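**Seed-to-sale tags: who is this for?**

The state wants every cannabis plant over eight inches tall to wear its own radio tag by March, and the company selling the tags is Dendex. Small growers have been told this will keep legal product out of illegal hands. I have read the proposal twice and I still can't find the part where it does that.

Start with the money. A starter kit (scanner, software login, first roll of tags) costs $949. After that you pay per plant, and a tag can't be used again once the plant is cut. Ona Liepiņa, whose farm holds one of the 251 small-grow licenses in the state, already writes down every plant by hand and sends the sheets in each month. She says no inspector has ever asked her a question about them. Now she'd send in the same numbers through a scanner and pay for the privilege.

Then there's the claim that tags stop diversion. A tag tells you where the tag is. If somebody trims a few ounces off the back of a tagged plant and calls it waste, the system records waste. Baiba Priedītis, who spent years doing compliance for the Kivi dispensaries, told me the waste column was always the one people got creative with. The proposal gives it one paragraph.

The supporters' main exhibit is a study showing fewer missing plants after tagging began. It was paid for by Dendex. It counts a plant as missing only if it had a tag in the first place, so I'd like to see it done again by someone with nothing to sell.

I don't think tracking is a bad idea. Random visits and a scale at the waste bin might do more for less, and the agency should at least price that out before signing a contract with a single vendor. Pascal Deschamps at the licensing office says comments are being "actively reviewed." We asked how many had come in and got the same sentence back.
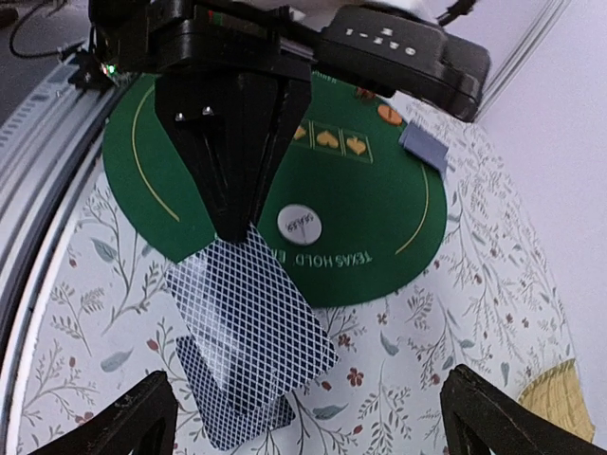

SKURNHAM, March — Written comments on the tag rule are open until 5 p.m. on the last day of the month. Include your license number if you have one, and keep a copy.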